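Birberg Hand Unit Upkeep Group
Minutes of the meeting of Nov 16, 2023

Present: bench staff from Birberg, the Lunureck collection team, one guest from Dukova (parts supply). Apologies were received from the Bíró workshop.

1. Previous minutes
Approved with one correction. The spare linkage set is stored at Lunureck and not at Birberg as recorded.

2. Condition of hand unit 7
The unit came back to the bench with a complaint of uneven closing. Bench staff found one linkage pin working out of its seat. The pin was pressed back and the opposite one checked. Both finger blocks were taken off, cleaned and put back with new screws. The old screws had rounded heads and should not be reused on any unit.

The Lunureck team asked whether the finger tips need changing at the same time. Bench staff do not think so. Tips are to be changed when the face is worn smooth or at 4000 closings, whichever comes first. Unit 7 is at about half of that.

3. Cloth check after repair
It was agreed that a repaired unit goes through a cloth check before it is released. The hard block test passes units that later drop thin fabric. The check is done on a bed or other soft surface, with the cloth left rumpled, and the operator takes hold of a single fold.

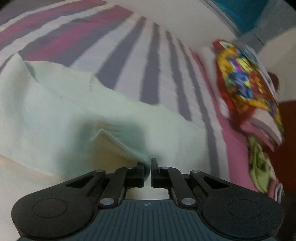

Fig. 1. Cloth check: fingers on a fold of pale green cloth, striped sheet behind.

The parts of interest are the gap between the fingers and whether the two stand parallel with fabric between them. The operator is to look straight down the unit from behind and note any lean on the bench card. A unit that leans goes back for a pin check before anything else is adjusted.

The check is to be 13 grips on fleece and the same number on a thin cotton sheet. One drop is allowed on each fabric.

4. Lint
Fleece leaves lint in the openings between the linkage arms. Lunureck has been using compressed air, which pushes some of it in toward the pins. A soft brush is to be used first and air afterward, from the finger side only. No oil on the pins at any time.

5. Parts
Dukova can supply linkage pins in bags of 125. One bag to be ordered, to be shared between Birberg and Bíró. Base plates are not needed at present. The marker on the plate should be wiped with a dry cloth only, as solvent lifted the print on an older unit.

6. Actions
Birberg: add the cloth check to the bench card and send it to all sites.
Lunureck: return the spare linkage set, with a list of what has been used from it.
Dukova: confirm price and delivery for the pins.
Bíró: report the closing count for each unit held there.

7. Next meeting
December, at Lunureck. Date to be sent by email.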